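Home | News | Workshops | Jobs | Events | Contact

Automation on the shop floor

Wednesday, by the Keane newsdesk

Trornmont gives its two-armed kitting cell a proper service

The small-parts cell at Trornmont is back at work after the most thorough going-over it has had, and the crew there are delighted with it. The job took 3 shifts and covered everything from the cables at the wrists to the sheet of paper in the tray.

The cell has two arms, one on each side of a white table, with four yellow bins and a steel tray between them. Round circuit boards, wire harnesses and other little electrical bits are what it handles all day, and thin wire is fussy stuff to pick up. If a gripper closes even slightly off its mark the wire slides out, so most of the first shift went on the fingers: off, cleaned, checked for wear, back on, and each arm taught its bin positions again from scratch. 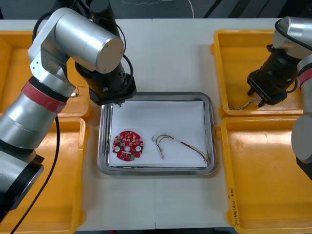

Plistell, which runs a similar cell, wrote in to say that re-teaching the bins is all very well, but the cable loops at the wrist want looking at far more often, and that theirs are now checked every 1000 picks. Trornmont has taken the hint. The loops are on the weekly sheet, along with a slow run of each arm through its full reach while someone watches for snags.

Then there's the paper! A bare steel tray shines, and the overhead lights had been giving the cell's vision software (it comes from Nako) a miserable time with small silver parts. A plain white sheet cut a bit smaller than the tray floor has sorted that out, and it gets changed at the start of every shift.
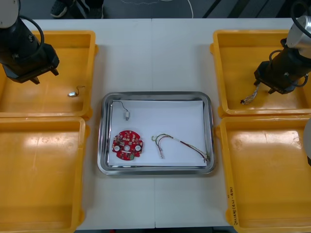 The bins are next on the list. They are glossy too, and the crew want to try a matt liner in one pair before buying enough for all 4. They also plan to fix small stops to the table so that a bin lifted out for cleaning goes back in exactly the same spot, which would save teaching its position again each time. A full check of both arms now takes 10 minutes, and the sheet for it hangs by the cell door. Trornmont hopes to have the liners in by March.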